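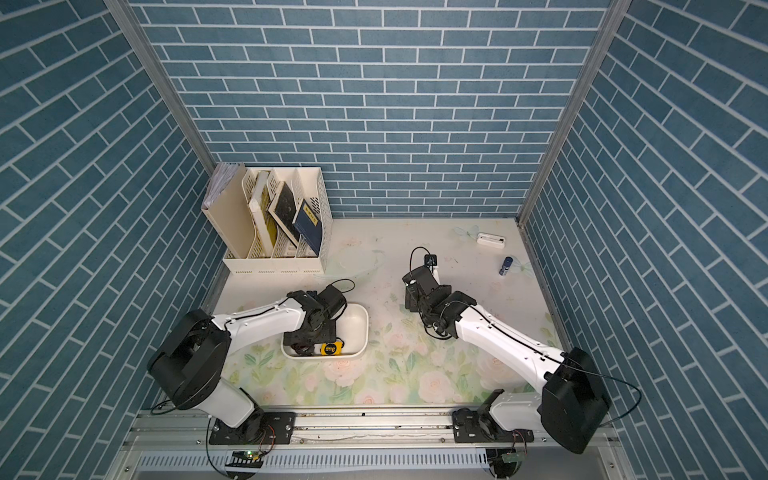 A desk file organizer stores books and papers standing up. It works by using a few simple facts about weight, friction and space.

## Why stand things up?

A book lying flat takes up as much desk as its cover. The same book standing up takes up only as much as its thickness. Another advantage is access. In a flat stack, the bottom book carries the weight of every book above it, and all of them must be lifted to reach it. In an organizer, each book is pulled out alone.

## What the dividers do

A divider is a thin wall between two compartments. A thin book has a narrow base, so it tips over easily. When it tips inside a compartment, it meets the divider and stops. The book is then leaning. Its bottom edge pushes on the floor of the compartment, its upper part pushes on the divider, and friction keeps the bottom edge from sliding.

Stiff covers lean in a straight line. Loose paper is different - it bends under its own weight, and the top edges may curl. A folder makes paper stiffer.

## Why there are holes

Many plastic organizers have rows of small holes or slots. Holes use less plastic and make the organizer lighter. They also let air pass through. The dividers stay strong enough because the plastic between the holes is joined together like a net.

A black notebook tilts a little to the right in its compartment, and a thin blue booklet leans in the one beside it. Both dividers and floor have openings. 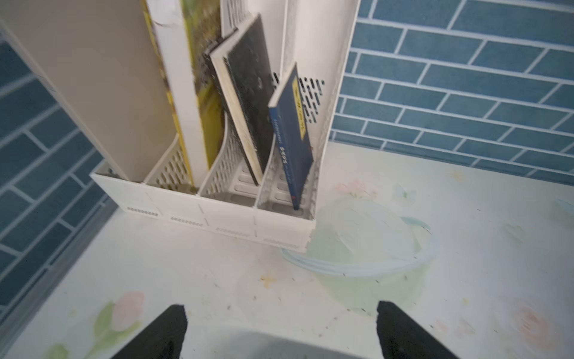
## Try it yourself

You need an organizer, a thin book and 3 sheets of paper.

1. Stand the book in an empty compartment and let go. Note which way it leans.
2. Take it out and stand the sheets in the same place. Watch the top edges.
3. Put the sheets in a folder and repeat step 2.
4. Write down which test bent the least.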